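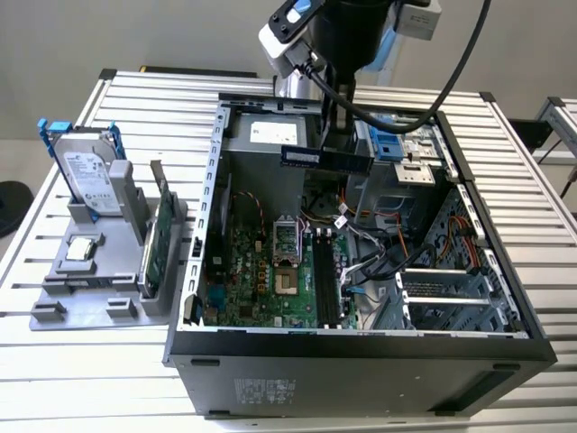
Zandstead Butter Log

A README for anyone who downloads the churning records

Hi! If you've landed here you probably want the numbers from our butter room, and you're very welcome to them. I make butter (and buttermilk, whether I want it or not) at Zandstead, a small dairy with one churn and not enough fridge space, and this is the log of every batch I've churned since I got serious about writing things down. There are 441 batches in it. I typed in the early ones from a stack of greasy notebooks, so please be kind.

Last updated 24 Jan 2022.

What's in the folder

batches.csv is the main file, one row per churn.
cream.csv has one row per lot of cream, with the fat test and the pasteurizing temperature.
tasting.csv is the tasting notes, which I'll get to.
notebook_extras.txt is everything I scribbled in the margins that didn't fit in a column. It is long and a lot of it is about the weather.

You join batches to cream on cream_lot. A lot of cream can feed more than one batch, and on a few busy days one batch took the tail end of one lot and the start of the next. Those rows have both lot codes with a plus sign between them. Sorry, I know that's annoying, but it's what went in the churn.

The columns in batches.csv

I kept it to 7 columns on purpose. Every time I tried a bigger form I stopped filling it in by the second week.

batch_id: a plain running number. Nothing clever in it.

cream_lot: see above.

style: sweet, cultured, or whey. Whey butter is made from the cream we skim off the whey when Eldana Kassa has been making cheese next door, and it behaves like a different animal altogether. If you only want ordinary butter, filter it out before you do anything else.

cream_temp_f: temperature of the cream as it goes into the churn, in Fahrenheit. Not the room, not the jacket, the cream itself with the probe stirred around in it.

minutes_to_break: from switching on to the moment the grains separate and the sound changes. You really do hear it! It goes from a sloshing to a sort of thump. I write down the minute on the wall clock, so don't expect seconds.

butter_lb: weight after washing and working, before salt.

salt: none, light, or full. I salt by weight, but I changed my mind over the years about what light means, so treat it as a label and leave it at that.

A blank cell means I didn't write it down. Zero means zero. There was a spell when I put a dash for both, and Kaiwen Ren sat with me for a whole evening going back through the notebooks to sort out which was which. Where we couldn't tell, we left it blank.

Where the cream comes from

Nearly all of it is our own herd's milk, separated here the same morning. When we run short I buy in from Munine, who are just over the hill and keep the same breed but feed a good deal more silage. Lot codes starting with M are theirs. You can see it in the color notes every winter - Munine cream is paler, and mine goes the other way as soon as the cows are out on grass.

The cream rests overnight in the cold before I churn it. I've tried skipping the rest when we were behind on orders, and the fat comes over too soft and half of it goes out with the buttermilk. Those rushed batches are in the file. I thought about pulling them out to make the yields look nicer, and Guangming Li talked me out of it, quite rightly.

The cultured batches

108 of the batches are cultured. They're all soured with the same starter, which we call Fu. Fu came to me in a jam jar from Peiyu Yan, who had kept it going in her own kitchen for years, and I've fed it on skim milk ever since. I can't tell you which strains are in it. I've never had it tested, and I'm sure it has drifted. If your work depends on knowing exactly which bacteria did what, this isn't the data for you.

Souring time isn't in the main file. I go by smell and by how the cream coats a spoon, and then I chill it, and for most of these batches I never wrote down when I started. Where I did, it's in notebook_extras.txt under the batch number.

One more thing about Fu. In September I nearly lost it (a fridge door left open on a very warm night), and I had to restart from a bag I'd frozen. The cultured butters after that are milder for a while and then they come back. I've marked the restart with a line in the extras file, so you can split the data there if you want to.

How things were measured

Temperatures up to batch 300 were taken with an old glass dairy thermometer that had been hanging on the wall since before my time. After that I switched to an Enov probe, which is faster and doesn't frighten me every time I rinse it. I ran them side by side in the same bucket and the glass one read a touch high at churning temperatures. I have NOT corrected the older readings. They're what I saw and what I wrote. If you're comparing the early batches with the later ones, please keep the switch in mind.

The butter scale has been the same one the whole way through. It gets checked against a known weight when I remember, and it has always been close enough for me.

Fat tests on the cream are done by Hậu Quách, who is far more careful than I am. Where he ran a test twice, both results are in cream.csv and you can average them or not, as you please. The Munine lots mostly have no fat test at all. I used it as it arrived.

The tasting notes

We taste on bread, plain, at room temperature, usually the day after churning. Everyone writes a few words and a mark out of ten. It's the same small group nearly every time, which means you're learning what five people like on toast. Eldana marks cultured butter higher than the rest of us. Guangming doesn't care for salt, and his marks on the full-salt batches will tell you so without any statistics. Kaiwen writes "good" a lot.

I left the wording alone apart from spelling. There are a couple of words we use between ourselves that might puzzle you. "Squeaky" means there's still water in it and I should have worked it longer. "Candle" means waxy and too cold when it was tasted. "Barn" is a feed flavor, and it isn't a compliment, although one or two customers have asked for it again.

Things that are wrong with it

Quite a few, I'm afraid!

The early batches are patchy. I was learning, I was using a smaller churn, and I'd often fill in the page at the end of the day from memory. Minutes to break in particular looks suspiciously round in those rows.

The weights in the early batches were written in pounds and ounces and I converted them while half watching television. Hậu has found and fixed several, and there may well be more. If a batch looks absurdly heavy for its cream, tell me and I'll dig out the notebook.

There's no humidity and no room temperature. I wish there were. The butter room is a lean-to on the north side of the barn and it follows the weather pretty closely, so if you want a stand-in, the scribbles in the extras file are the best I can offer.

Failed batches are in there but they aren't flagged very well. If butter_lb is blank and the extras say something cross, it didn't break or I gave up on it. One went to the pigs, and I've left my comment about that one out.

What it might be good for

People have asked for it so they could look at cream temperature against churning time, and it's decent for that, particularly the sweet batches made with the newer probe. It'd also do nicely for a class where you want students to meet real, slightly messy records. Peiyu used a chunk of the file to plan when to make cultured butter around the cows' calving, and she was pleased with how that went.

Please don't use it to set food safety limits or shelf life. I didn't record anything that would support that. And please don't take my yields as what a churn should give you, as they depend on my cream and my churn and how tired my arms are when I'm working it.

Opening the files

They're plain comma-separated text and will open in any spreadsheet. Set the encoding to UTF-8 or Hậu's name comes out as soup. Watch out for your spreadsheet turning lot codes into dates, because it will try, and it's sneaky about it - import that column as text and you'll be fine.

Using it and passing it on

Use it for whatever you like, commercial or otherwise, and share it onward. I'd be glad if you mentioned Zandstead and kept this README with the files, mainly so the thermometer business doesn't get lost. If you fix an error, send me the batch number and what you think it ought to say, and I'll check it against the notebook before I change anything. I'm slow to answer during calving.

Thanks

To Kaiwen for the typing and the patience, to Hậu for the fat tests, to Eldana for the whey cream and for lending me her sink, to Guangming for reading this through, and to Peiyu for the jam jar, which I still have and keep meaning to give back.

Still to do: type up the salt weights from the blue notebook, and find the blue notebook.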